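Skarnthorpe gripper

The Skarnthorpe gripper is a hand-held two-fingered gripper built in a shared workshop at Skarnthorpe. Used in pairs, one per hand, to record a person doing small jobs so the movements can later be played to a robot arm. Designed by Leena Leinonen and Ama Osei, members of the workshop, with later changes by Valentin Millet. Not sold. Drawings are passed round freely among members and a few outside builders.

Contents
Background
Construction
Use
Later versions
Reception
See also

Background

Leinonen had wanted a robot arm for the workshop for some years. The cheapest one that suited was a second-hand Jesteo, priced at 2995 pounds, and there was no money for it. Osei suggested starting with the hand instead: make the gripper first, hold it like a tool, collect the movements, worry about the arm after. The first pair was made in September from left-over printer filament and cost 490 pounds all in, most of that going on the cameras.

An earlier design, the Breris claw, had been tried at the same bench and dropped. It had three fingers and a bicycle brake lever, and the cable streched. Parts of the trigger were kept.

Construction

The body is printed in pale grey plastic, in halves, screwed together down the middle. Two curved fingers close on each other, with black pads on the inside faces. White cubes with black printed markers are fixed to each gripper, so that a camera elsewhere can work out where it is and which way it is turned. A print of the full body takes 48 hours on the workshop machine, longer if the bed needs levelling. It usually does.

The pads are the part that wears. Early ones were cut from a kneeling mat by Solène Barbier, stuck on with contact adhesive, and came away in warm weather. Millet changed to a pad set in a shallow tray. Spare sets are kept in the drawer under the band saw, labelled by date.

Cables run off the back of each handle. Tying them to the wrist was tried, and most users took the ties off again.

Use

The operator sits or stands with a gripper in each hand. Usual first exercise is a paper cup: pick up, turn, set down, pass from left to right. Cups are cheap, they crush if gripped too hard, and they roll. Beginners do it on the floor, seated, before moving to a table.

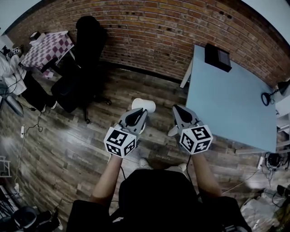

Cup exercise at floor level, one gripper in each hand.

A session is made of short takes. The workshop set itself a target of 2000 takes before any arm was to be bought, kept as a tally on the back of the door. Takes in which the markers are hidden for more than a moment are thrown out. Sleeves are the common cause, then the other gripper getting in the way.

Grip strength is judged by the user's own fingers, the trigger being linked straight to the jaw with no motor. Osei has described this as the main point of the design. It also means the thing is tiring, and most people stop after half an hour or so.

Each gripper has its own camera, looking out past the fingers with a very wide lens. The pads stay in view at all times, and with them most of whatever room the user is in. Lens height matters. Too low and the body of the gripper fills the picture, too high and the tips are lost when they close. The present mount was arrived at by trial, and the screw holes from two older positions can still be found on some handles.
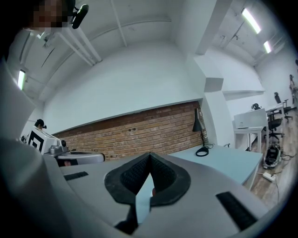 Wide-angle view past the finger pads, brick wall and ceiling lights beyond.

Later versions

A second pattern, known in the workshop as the Chevalier after the brand of spring used in it, has a lighter return and a shorter trigger. It suits smaller hands. Leinonen prefers the older one and the two are often used as a mixed pair, wich causes some trouble when takes are compared.

Odette Gaillard drew up a left-handed trigger guard. One made so far. Fits only the Chevalier.

A powered version, with a small motor so the same hand could be bolted to an arm, has been discussed. No drawings as of November 18, 2023.

Reception

Builders elsewhere have praised the low cost and complained about the instructions, which for the first few months were a single sheet with the screw sizes missing. Barbier rewrote them. The screw sizes are now on page two. The choice of a straight mechanical trigger is still argued over, chiefly by people who have to hold it.

See also

Breris claw
Marker tracking
Parallel jaw gripper
Shared workshop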